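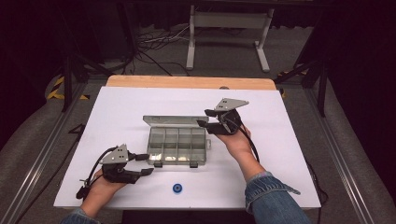
Vol. 13, No. 3, p. 776

**Figure 2.** Clear organizer with a hinged lid and eight compartments, shown open.

### 4.2 Repainting and reuse of wreath bases

Households in the study kept wreath bases much longer than the materials attached to them. Of the 33 households that completed the second interview, 13 had used the same base in more than one season, usually by pulling off the old trim and painting or rewrapping the ring. Straw and grapevine bases were reused most. Foam bases were often thrown out after the first season, as hot glue tended to tear the surface when the trim came off.

Paint was the most common way to hide an earlier use. Participants who painted outdoors in July reported fewer problems with sticky finishes than those who painted in a garage in the fall. One household sprayed a grapevine ring white for the winter, went back to brown for spring, and gave it up when the twigs began to snap. We recorded this as end of use, although the ring was later cut up for a table display.

Small parts followed a different path. Berries, bells, wired picks and short ends of ribbon were saved even when the crafter had no plan for them. Storage ranged from cookie tins and freezer bags to divided plastic boxes of the general type in Figure 2. Crafters who sorted by color said they used saved parts more often than those who sorted by holiday. MacPherson found a similar pattern in his work on quilting scraps, and Quintela and Mak describe it for beads. Our interviews do not show whether sorting leads to reuse or whether people who already reuse their supplies are more likely to sort them.

Cost was mentioned less than we expected. Most participants talked about time instead – a finished base saved an evening of wrapping – and several said they simply liked a particular ring. Doucette's term "keeper piece" fits these cases well, and we use it in the rest of the paper for any base held for more than one season.

Two limits should be noted. First, reuse was self-reported, and we did not see the earlier wreaths except in the few homes where the owner had kept snapshots. Second, the Kowalchuk workshop, where we recruited, teaches base wrapping on Saturday mornings, so its members may know more about repairing a ring than other home crafters do. Section 4.3 turns to garlands, where the wire core raises different problems.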